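The Tremlow Travelling Cinema Kit

Hire and purchase - everything you need to put on a film night where there isn't a cinema

If you've ever tried to show a film in a community hall with a borrowed office projector and a pair of computer speakers, you'll know how it goes. The picture is a bit grey, the back three rows can't hear a word, and by the second reel somebody's grandfather has gone home. We started out that way ourselves, and the Tremlow kit grew out of a good many evenings spent wishing we had something better to work with.

It's a complete small cinema that packs into the back of a station wagon. We built it for film societies, schools, surf clubs, libraries and anyone else who loves watching films in company and would rather not drive two hours to do it. Documentary nights are what it gets used for most, I think, and that suits us very well, as those are the films that so rarely make it out to country towns and that people most want to talk about afterwards over a cup of tea.

What you get

The projector is the heart of the thing. It's bright enough for a hall with ordinary curtains, so there's no need to go taping black plastic over the windows at four in the afternoon (though if you're showing something very dark and moody, a bit of extra care with the windows will pay you back). It has a good zoom, which means you can put it on a shelf at the back or on its own stand part way down the aisle, whichever your room allows.

The screen is the Kultitz folding frame, which we've used for years and are very fond of. The legs come in two heights. Use the short ones on a stage and the long ones on a flat floor, and try the view from a seat in the last row before you lock everything off. The fabric clips on with press studs and should be done from the corners inwards - if you start in the middle you'll get a ripple that no amount of tugging will shift.

Sound is two powered speakers on stands, a small mixer and one cordless microphone for introductions and for questions at the end. Please do put the speakers up at head height. So much of what people come for in a documentary is the talking, and subtitled films aside, a crowd will forgive a soft picture long before it forgives muffled voices.

The player takes discs and memory sticks, and there's a lead for a laptop if that's how your film has come to you. We also pack a long extension lead, gaffer tape, cable covers for the doorway, a torch and a printed set of instructions with large type, written by Lok-yiu Fung, who has run more screenings with this kit than anyone and has made most of the mistakes already so you don't have to.

Which size will suit you?

We make two versions and named them rather carelessly in the early days, and the names have stuck.

The Tse is the small one. It suits rooms of up to 40 people: a classroom, the back room of a library, somebody's very large shed. One person can carry it in and have it running in half an hour, and it's the version we'd steer most first-timers towards.

The Ellen is the big one, for halls of up to 200. The screen is wider, the speakers are heavier and you'll want a friend for the lifting. If you're not sure which side of the line your hall falls on, send us its length and the number of chairs you usually put out, and we'll tell you plainly. We've talked plenty of people down to the smaller kit and don't mind doing it.

Outdoor screenings

Both kits can be used outside on a still, dry evening, and there is something lovely about a film under the stars with everyone in rugs and beanies. In November, though, you'll be waiting until after 8 pm for proper darkness in the south, and later again further down the coast, so think about whether the little ones will last. The Kultitz frame must be guyed down at all four points outdoors, even when there's no breeze at all. Pegs and ropes are in the green bag, along with sandbags for hard ground (they travel empty, so you'll need to find the sand).

Films and permission

The kit doesn't come with any films or with the right to show them. A disc from the shop is licensed for your lounge room, and a public screening needs permission from whoever holds the rights, even when the door is free and the takings are going to a good cause. For smaller documentaries this is often as simple as writing to the filmmaker, and a surprising number will write straight back, thrilled that anyone in your town has heard of them. Some will even join you for a chat by video link, which the laptop lead handles nicely. Allow more time than you think you'll need.

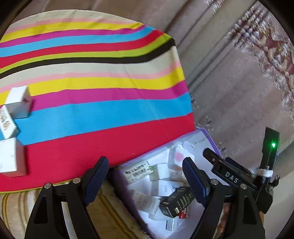 Hiring the kit

The usual hire is a weekend, collected from our workshop or sent by road freight. Schools and non-profit film societies pay the lower rate, and there's a season rate for groups running 12 screenings or more in a year, which works out a good deal cheaper per night. A refundable bond applies to everyone. We ask that the kit comes back with the leads coiled and the projector cooled down before it goes in its case - let the fan finish, please, it only takes a couple of minutes.

Buying the kit

Purchased kits are made up to order and carry a 2 year warranty on everything except the screen fabric and the microphone batteries. Replacement fabric, press studs, legs and leads can all be bought separately, and we're happy to repair older Kultitz frames bought elsewhere if the hinges are sound. Former hire kits come up for sale now and then. Ask to go on the list and we'll drop you a line when one is ready.

Getting in touch

Write with your dates, your town and a few words on what you're hoping to show. Lok-yiu answers most of the mail and will very likely suggest a film or two while she's at it.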